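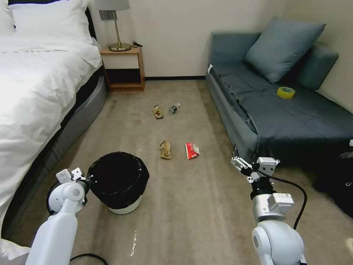
Dorota Sikora wrote in to ask why her son's cricket whites come out of the wash with the same pink smears on the thigh every single week, when she has bought the special powder, the special stick and the special brush. She wanted to know which of the three she was using wrong.

Probably none of them, Dorota. The ball leaves a mix of red dye and wax or grease, and he wipes it on the same spot of his pants for hours. A detergent made for mud and sweat doesn't do much to wax. The stick is mostly soap. The brush pushes the dye deeper. I have the same drawer of dead products at home and I'd like to save other people from filling one.

What follows is a page of kit care for club cricketers and the people who wash for them. I play in Futthorpe, badly, and I have been doing my own whites for long enough to distrust most of what is printed on a bottle.

Red ball marks

Work on them dry. Scrape off anything you can lift with the back of a butter knife, then rub in plain dish soap with your fingers, a small amount, and leave it for half an hour. Rinse from the back of the cloth so the dye goes out the way it came in. Then do it again. The second round does more than the first and most people skip it.

After that, a soak in oxygen bleach powder and warm water, overnight if you can. Check the care label first, and the color of the trim too. Plenty of club shirts have a stripe down the side that is less permanent than the stain.

Don't put the pants in the dryer until you are happy with them. Heat sets what's left.

I have tried Plultix, which costs a good deal more than dish soap and which a teammate swore by. I did one leg with it and one leg with dish soap, same pants, same soak. I couldn't tell the legs apart afterward and neither could he, though he still buys it.

Grass stains

Somewhere there is always a person who tells you to use toothpaste. I have used toothpaste. The pants smelled of mint and had green knees.

White vinegar and cold water, half and half, dabbed on and left a while, then your normal enzyme detergent, does a fair job on fresh grass. On grass that has been sitting in a bag since the last match it does a poor job, and so does everything else. Take the clothes out of the bag when you get home. That's the tip, and it's free. Never mix the vinegar with chlorine bleach, and keep chlorine bleach away from polyester whites anyway, it turns some of them yellow.

Linseed oil and the bat

Opinions get loud here. A new natural-faced willow bat wants a thin coat of raw linseed oil on the face, edges and back, about a teaspoonful for the lot, rubbed in with a rag or your fingers. Lay it flat, face up, overnight. A second thin coat the next day and stop. Keep it off the splice and the handle.

What goes wrong is too much oil. Jenő Magyar, who taught me to bowl and to distrust salesmen, stood his bat in a tray of the stuff one winter because an old book told him to. It picked up so much weight he could hardly lift it, and the toe went soft as cheese. If a little is good, a lot isn't better.

If your bat has a clear plastic sheet on the face, the oil can't get through, so don't bother with the face. A wipe on any bare wood at the back is plenty.

The rags matter more than the oil. Linseed rags can heat up by themselves and catch fire when they're left in a heap. Spread them flat outdoors to dry fully, or drown them in a metal can of water with a lid. Don't drop them in the kitchen trash.

Knocking in

Shops sell this as a service and some of them do it with a machine. I've had one machine-prepared bat and it cracked along the edge in its second net. That may have been bad luck. I do my own now, with a wooden mallet, a few short sessions in the garage, starting soft and working up. Glancing blows on the edges, never straight on. Leave the back and the splice alone.

How long? You'll see hours quoted as if someone had measured. Go until a firm hit with the mallet no longer leaves a dent, then take some gentle catches with an old ball and look for seam marks. If the seam is biting into the wood, go back to the mallet.

The Flolavside mallet I use has lasted well. I won't pretend it does anything that a plainer one wouldn't.

Pads, gloves and the smell

Gloves smell because they go into a closed bag damp. Sprays cover it up for an hour — I've tested more of these than I care to admit. Pull the gloves out, open the fingers, and hang them by the wrist straps where air moves. A shady porch is better than direct sun, which makes leather palms go stiff and crack. Wear thin cotton inners and wash those instead.

Crumpled newspaper inside the gloves helps a bit. Change it after a couple of hours or it simply holds the wet against the lining.

Don't machine wash pads unless the maker says so. Damp cloth, mild soap, wipe, stand them up to dry. The straps are usually where the dirt is. Close the hook-and-loop tabs first, or they will collect every thread in the house.

Spikes

Knock the mud off once it's dry, with an old kitchen brush. Metal spikes should come out a couple of times a season, and the threads should get a dab of petroleum jelly before they go back in. I left mine in from one July to the next and had to take pliers to them. Two never came out.

Stuff the shoes with paper, same as the gloves, and keep them away from the radiator. The glue on the sole lets go.

White shoe paint is a matter of taste. It looks good in the parking lot and flakes off by the first drinks break.

Last thing on storage. Bats don't like the attic in summer or the shed in winter. Under a bed or in the back of a closet is fine, somewhere neither very dry nor damp. Jakab makes a padded cover with a "climate layer" and I asked the shop what the layer was made of. They didn't know either. An old pillowcase keeps the dust off.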